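Sleep and blood sugar – a few notes before the June intake

Quick one this time, sorry, deadline. Lots of you wrote in after the last issue asking why we keep banging on about sleep when the newsletter is supposed to be about food. Fair question. Short answer: they don't come apart very easily.

Bad night, hungry day. Most of us know that one already. Toast at ten, something sweet at three, too tired to cook at seven. You can have the tidiest meal plan in the world stuck on the fridge and it won't survive a week of broken nights.

So the Prendora clinic in Ocampo is running its rest-and-eating course again in June. 40 places. Last time they had 372 people ask, so if you want in, put your name down early. Evening group and a daytime group, same material in both. Cost is $75 for the whole thing, handouts included. Ask about the reduced rate if that's a stretch, they do have one.

What's in it – regular wake time first (yes weekends too). Then the evening meal: earlier, and not huge. Then caffeine, which is the week everyone grumbles. Food diaries as well but only for a fortnight, then you stop. No supplements sold, no special powders.

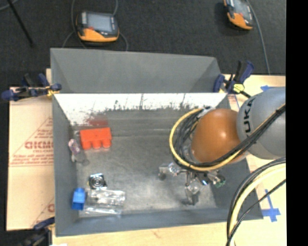
A reader at the Bondport end wrote to say that she moved dinner from nine to half past six and it did nothing for her sleep at all, but the heartburn she'd put up with for years eased off inside a month, and could we please mention that it takes a while to get used to going to bed a bit empty. Consider it mentioned. If you take insulin or any tablets that lower your sugar, talk to whoever prescribes them before you shift meal times around. Same goes for long gaps between meals. Please don't just try it and see.

Other things people asked. Naps – fine, keep them short and before mid-afternoon. Alcohol – gets you off to sleep, then wakes you at three. Sleep trackers – mixed feelings here. Some people like the graph, some lie awake worrying about teh graph. If yours is making you miserable leave it in a drawer for a week.

Snoring is a different matter. Loud snoring plus nodding off in the daytime is worth a proper appointment, don't wait for the course. That could be sleep apnea and cutting out coffee won't fix it.

Booking is through the front desk or the Waltix page, wherever you normally book. Waltix was down for part of last week, so if you signed up then and didnt get a confirmation, please do it again. Your old details may not have saved.

Oat and lentil recipes held over to next issue, ran out of room. Keep sending yours in – plain ones especially, five ingredients or less.

Recent items
Beans from a can: is rinsing enough?
Your questions on vitamin D in winter
Walking after meals – readers report back
Bondport drop-in: new hours
Reading a blood test without panicking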